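Last changed 8/11/22

# Oiling a wooden board without buying the whole shelf

Every hardware shop sells a board oil, a board wax, a board cream and a board soap, and the labels hint that your chopping board will fall to bits unless you own all of them. I doubt it. I have looked after boards at home for years with one bottle of oil and a few rags, and the method below is most of what I know.

It suits plain, unvarnished boards. If yours has a hard, shiny coat on it, oil will sit on top and go sticky, so leave it alone or sand the coat off first.

## What you need

- Food-safe mineral oil, the plain sort with no scent
- 2 clean cotton rags, old T-shirts are fine
- Fine sandpaper
- Washing-up liquid and a stiff brush

I was given a bottle of Hurkix board oil as a present and used it up on one side of a board, with chemist's mineral oil on the other. By January I could see no difference between the two sides. Perhaps a keener eye could. The Workeck kit comes with a little wooden spreader that I used once and then lost.

Olive oil and sunflower oil are often suggested online. They can go rancid, and the smell is hard to shift. Some people swear by walnut oil, but I wouldn't put it on anything that guests might eat from.

## Step 1: Clean it

Scrub both faces with hot water and a small squirt of washing-up liquid. Rinse quickly. Don't leave the board in the sink, and don't believe anyone who tells you theirs has been through the dishwasher for years and come out fine. Ask to see it.

The salt and lemon trick is pleasant to do and makes the kitchen smell nice. I am not sure it does much more than the brush.

Stand the board on its edge overnight with air on both sides.

## Step 2: Sand it, but only if it needs it

Run your palm over the surface. If it feels furry or catches, sand lightly along the grain, never across it. With pale wood, cross scratches show up badly once the oil goes on. Deep knife marks won't come out by hand and I'd leave them. Wipe off all the dust with a barely damp rag and let the board dry again.

Look at which way the lines run before you start. On a pale board made of planks they can be straight in one part and wavy in another, and you simply follow the general direction.

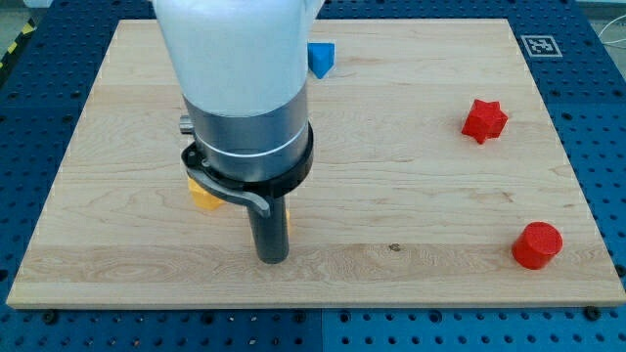 ## Step 3: Put the oil on

Pour a small pool in the middle and spread it with a rag. Do the faces, the edges and the ends. The ends drink far more than the rest, so go back to them. Both faces must be done – a board oiled on one side only is more likely to warp.

Leave it for 5 hours. Kirstin Drummond, who taught the evening class I went to in Cukside, left hers for 11 and thought me impatient. We never settled it.

## Step 4: Wipe it off

Rub hard with the dry rag until no oil comes away. Most sticky boards I have been asked to look at were simply not wiped.

Mineral oil doesn't dry in the way that linseed does, but if you have used linseed or tung oil, lay the rags out flat outdoors until they are stiff. Bundled up they can heat and catch fire. I take that warning seriously.

## How often?

The old rule says once a day for a week, once a week for a month, then monthly for life. I have never met anyone who kept to it. Drip some water on the board instead. If it beads, wait. If it soaks in and leaves a dark patch, oil it.

## And the wax?

Niven board wax gives a nice soft sheen, and water runs off it well for a week or two. After that mine looked the same as before. Buy it if you like the look – I didn't get a second tin.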